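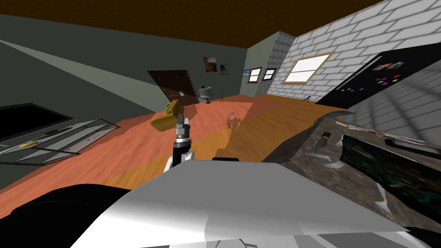

Sorin Vukčević
Research Associate, Building Materials Group, Grurthorpe

3.2 Seasonal movement in timber floors

Figure 1. Wooden floor surface in warm orange tones, with a lighter strip running diagonally (computer rendering).

Gap width between boards was recorded in 40 dwellings in Grurthorpe, all with solid timber floors laid over joists. Each dwelling had one gauge line set at right angles to the board direction, and the line was read at the same nine joints on every visit. Readings from kitchens and entry halls were left out of the analysis, as these rooms are mopped more often than the others and the surface moisture content changes within hours.

A total of 287 joints met the inclusion rule. The remaining joints had been filled or nailed over before the study began. Moisture content was taken with a pin meter at mid-board, with the pins set along the grain, and was corrected for species using the table in Đorđević (Appendix B).

Gaps were widest in February, when indoor air was driest. Of the included joints, 73 did not close fully by the end of the summer readings. Most of these were in the older houses on the Rullo side of the district, where boards are wide and flat-sawn. Width across the face explains part of the difference, but grain direction appears to matter more: quarter-sawn boards of similar width returned to their starting position in nearly every case.

Finish type had little effect on total movement. Oiled boards responded faster than varnished ones after a change in humidity, and the two groups reached similar values by the next visit. The Ondell model, which treats the finish as a fixed barrier, overstates the lag for oiled floors and was therefore refitted with a separate surface term (Section 3.3).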